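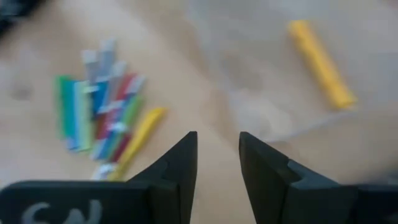 Color on the light tabletop, Wednesday.

Sorin wants every marker sorted into bins by color. I give it until December. We tried the same thing with the paint pens, and within 2 weeks they were all back in one heap.

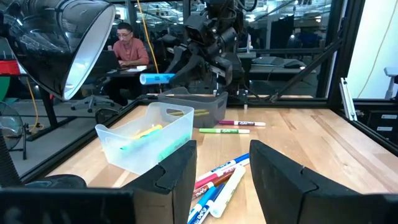

Wednesday, later

Still a pile of six, with a brown Expo in among the blues. The frosted bin has a yellow highlighter and a teal-green one in it, so what color is that bin supposed to be? Despina says labels would help. I doubt it. Half of these probably don't even write, and I'd test them before giving them a home.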